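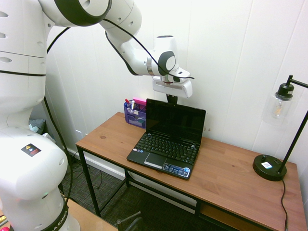

August 8, 2021

Open day notes, writing these up while I still remember who asked what. Feet hurt, voice gone, overall a good one!

Doors at 11. I'd figured we would get a slow trickle and instead there was already a line down the stairs, mostly families, plus a bunch from Pudera who came over together and stayed by the coffee for the first while. Jadwiga did the welcome bit and the safety bit. She kept the safety bit short (stay behind the tape, don't lean on the desk, ask before touching) and people were good about it, apart from one very small kid who went under the tape twice and had to be carried back by his dad.

What we ran: the desk demo, same plan as in February but slower. I dropped the arm speed to less than half of what we normally use, and I'm glad I did. At full speed it's over before people have found a spot to stand. Slow, they start guessing out loud what it's going to do next, and that's when the questions come. I'd keep it slow for every public day from now on.

Where the arm stands matters more than I'd thought. With it off the left end of the desk, reaching in over the back of the laptop, everybody on the window side gets a nice clear look at the gripper and everybody on the door side gets a nice clear look at the big white shoulder. Zdzisław kept waving people across. Next time, tape on the window side only.

Also the cable on the upper arm. It's looped along the arm and hangs over the wrist, and I must have been asked about it a dozen times. "Is it supposed to do that?" Yes, it needs the slack for the wrist to turn, but I'd like a couple more ties on it anyway. Same for the ones on the carpet under the desk. Bronisława has a bag of the reusable velcro kind, I'll steal some.

Questions I want to write down before they go:

A woman from Jasińska wanted to know how the arm knows where the desk is. I gave my usual answer (we measure it, we tell it, and if somebody bumps the desk we get to measure again) and she laughed and said that's how they do it with their shelving. We talked for ages after that. She's going to email Jadwiga, there might be a visit in the other direction.

A retired machinist asked about repeatability and didn't like my hand-waving, fair enough. I promised him a proper number. To do: dig out the test log from the Skekar work, there were 400 cycles in that and nobody has plotted them since.

A girl, maybe ten, asked if it gets bored. I said no. She didn't look convinced.

Somebody asked why there's a glass lamp that close to a robot. Good question! It's well over on the right and I've got a keep-out zone set there, but I'm moving it before the next one all the same. The laptop can stay, with all its stickers. The purple organizer I'm less sure about, it's right behind the laptop and pretty near where the gripper comes down. I'll check the clearance with the arm in its lowest pose and write it in here.

Stops: 2 over the whole day. First one was me, elbow on the button, very dignified. Second was a real one, it tripped on contact during the third run and sat there until I cleared it. Jolanta thinks the payload setting was still the old one from before we swapped the mount. I think she's right but I haven't looked yet. Don't run the demo again until that's checked, please, whoever reads this first.

We got through 4 rounds and could have done one more, but Mortimer had to lock up and I'd run out of things to say anyway. Visitor sheet is in the folder, blue pen, some of the handwriting is terrible.

Left to do: payload, cable ties, clearance, lamp, number for the machinist (his address is on the back of the visitor sheet). And ask Brestuvside if they want their folding chairs back, they're all still in the hallway.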